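In Praise of the Handmade Doll

By the editor of the Olvera Craft Letter
31 May 2018
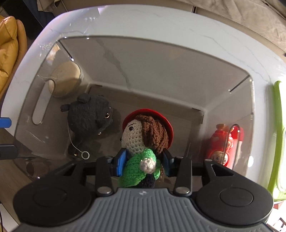
Red hat, green top and a full head of yarn hair.

I love crocheted dolls, and I think we should stop treating them as the silly cousin of "real" needlework. Give me a doll over a table runner any day of the year!

Look at a face like hers. The rows of stitches run right across it in plain view, cream on cream, and then somebody has set a round black bead for an eye and put one thin dark line of thread above it. A bead and an eyebrow, and she has an opinion. Move that line up a stitch and she'd be startled. Move it down and she'd be cross with you. I have made dolls for years and I still sit there with the needle in the air, holding my breath over the eyebrows.

And the hair! Reddish-brown, twisted, ropey, tumbling out from under the hat. Hair is where makers show off, and they should. The last doll I made took 300 strands, cut in January while it was too cold to do anything else, and I knotted them in front of the radio over 2 evenings. A sensible person would have used half that. But thin hair on a doll is a sad thing, and yarn is cheap.

People tell me the shops are full of dolls already. Sure they are. I walked through the toy floor at Bremeck last winter and found plenty of nice ones, smooth and even, every one with the same smile as her neighbor. What I missed were the hands. A crocheted hand is a knobbly little thing – you work it in the round, it comes out lumpy, and it is just right for a small child to hang on to.

I also want to stick up for strong color. There is a fashion now for oatmeal dolls in oatmeal dresses (Fluvell's spring pattern book has three of them, all very tasteful), and I can't get excited about it. Bright green with a bright red hat is a combination a five-year-old would pick, and the five-year-old is right. You can spot a doll like that in any toy bin.

So keep making them, please, and make them loud. If you have never tried, start with the head and use a hook one size smaller than the label says, so the stuffing stays in. Leave the eyebrows until you're well rested. Then give her more hair than you think she needs.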